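NOTES FOR THURSDAY - parents' evening talk, school library
2021-01-21
Speaking slot: 35 mins inc. questions. Keep water near.

Start without slides. Say hello, say who I am (Eimear Heffernan, reading support, two schools). Ask who has a child in Year 3 or below. Hands up. Then who was read to as a child. Don't comment on the hands, just let people look round.

Opening bit: my gran and the seed catalogue. She had no books in the house so she read me that. Beans, mostly. Keep short, last time it ran on and I lost the end.

Main thing to get over: grandparents, aunts, uncles, older brothers and sisters all count. School letters say "parent or carer" and people think it means one person. It doesnt. Whoever is in the kitchen at half four.

SLIDE 2
Talk over it, no need to stop.

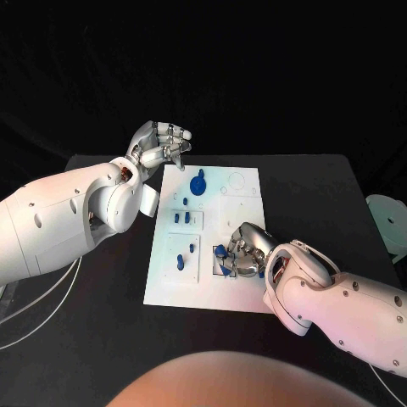 Two white robot arms over a board with blue parts, black curtain behind.

Go to homework. Parents say they can't help because maths has changed. Yes, the methods have. Sitting next to them hasn't. Ask "show me how your teacher does it" and let the child be the one explaining. If it ends in tears, stop, write a line in the book, we would much rather have the line than the tears.

Popescu family story - have permission, first name NOT to be used. Grandad had very little English, so he asked for the story in his own language after the boy had read it in English. Boy had to understand it to tell it. Went on all autumn. Pause here.

Someone will ask about home languages. Keep them! Talk, sing, argue in them. Don't drop a language to make room for English. Say this twice, it always needs saying twice.

Numbers slide: 6 nights a week, one off. The 1000 minutes challenge starts end of January, cards on the back table, any reading goes on it incl. comics, recipes, football reports, the back of the cereal box. Audiobooks yes. Being read to, yes.

Reading scheme q: the Travberg books are the banded ones, Skoltudetti is the maths log-in. People mix them up every single time. Passwords from the office, not from me.

SLIDE 5
Slow down from here, I always rush it.
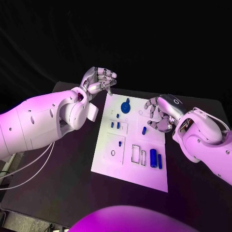 So what to do when they won't. Tired child, long day, book on the floor. Swap pages. Read in silly voices. Let them pick the same book again for the ninth night runing. Leave it and do it at breakfast. Older ones: ask for their opinion on something and then do not correct it.

Also working shifts. Phone call and a page down the line is fine. Voice message is fine. One dad recorded chapters on his break and they played them at bedtime.

If time: Grestetti library van, back on the school road from next week, no fines for children, joining form is one side of paper. Skip if past 35 mins, the hall people need the chairs.

Questions. Repeat each one out loud, back row can't hear. Anything about a particular child, see me after or ring the office.

Leave cards by the door. Get the clicker back to reception.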